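Robotics Club: What the Manipulation Group Did This Year

The manipulation group finished its second term of simulation work on 29th May. Six members stayed with the project through to the end, and two more joined after the spring recess. This item covers what was done, what is still broken, and how to sign up for next year.

The project is called Livik. It started as a way to give members something to program during the months when the shop arm was waiting for parts. The plan was to build a simulated kitchen counter, put a pair of arms over it, and write code that could move food between a cutting board and a plate. By the middle of last term the shop arm was working again, but by then most of the group wanted to keep going with the simulation, so we did.

Siiri Laitinen wrote most of the scene setup. The counter is marble and the arms come in from the left and right, each with a black hand with several fingers. The camera looks down from above. We kept that view all year so that recordings from different weeks could be compared. The set of objects stayed small on purpose: peppers, bread, a plate, the cutting board, and a few things toward the back of the counter that the arms have to stay away from.

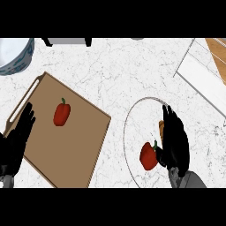 Members drive the arms by hand to record a task, and the recordings are used to train a policy. A recording session means one person on the controls and one person keeping the log. The log has the task name, the start layout, the driver, and whether the attempt was kept or thrown out. We started the year without a log and lost most of September's work that way. The files were fine, but there was no record of which ones were good.

By the end of the year we had 894 recordings that were kept. The target was 600, set by Ruben Vandenberghe at the first meeting. Another batch was thrown out for dropped objects, frozen controls, or a driver who started before the log was open.

Most of the second term went into grasping. The fingers have to close in the right order or the object rolls. Peppers were harder than anyone expected, because they are smooth and the grip depends on which way the stem end is facing. Bread was easier to pick up and harder to set down. Diane Melnyk rewrote the contact settings in the spring, and after that objects stopped sinking into the plate when the hand pushed down on them. If you have old recordings from before her change, please do not mix them with the new ones. They are in a separate folder on the club drive, labeled "old contacts."

Training runs were done on the department machine overnight. Each group was allowed 15 hours a week. We used all of ours most weeks and borrowed from the drone group twice. Thanks to them for that.

The results are mixed. The trained policy can reach for an object and get the hand into a good position most of the time. It is weaker once the fingers close. It also gets worse when the cutting board is turned to an angle it has not seen before, and we do not have a fix for that yet. Esi Adjei is working on a script that changes the board angle and the pepper position at the start of each recording, so that drivers do not keep using the same layout out of habit.
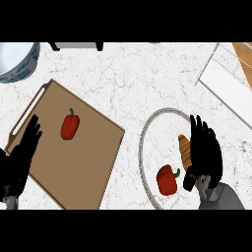
Robotics Club, Department of Mechanical and Electrical Engineering, Noltov College

Next year's work will be split into two parts. The first part is more recording with the new script. Arnout Dijkstra will run those sessions and will train new drivers. It takes a couple of meetings to get comfortable with the controls, and no programming experience is needed to drive. The second part is moving one simple task from Livik onto the shop arm. The shop arm has a two-finger gripper, so the finger code will not carry over, but the reaching code should.

The club has been given 4,000 dollars from the student project fund for the coming year. Most of it is set aside for a second computer so that recording and training can happen on the same night. What is left will go to spare cables and a replacement for the bench power supply, which has been shutting off under load.

A few housekeeping items for current members:

Return any borrowed controllers to the Grellen Building lab before you leave for the summer. Two are still signed out.

Clear your personal files off the training machine. Anything left in the shared scratch folder will be deleted over the break.

If you drove sessions in the last month, check that your log entries are complete. Several are missing the start layout.

Drivers who want to keep recording over the summer can ask Ruben for remote access. You will need your own controller and a wired connection.

The first meeting of the fall will be held in September in the Grellen Building, in the same room as this year. New members do not need to apply. Come to the meeting and put your name on the sheet for either part of the project. The time will be posted on the lab door and sent to the club mailing list. Questions about recording go to Arnout, and questions about the simulation code go to Siiri or Diane.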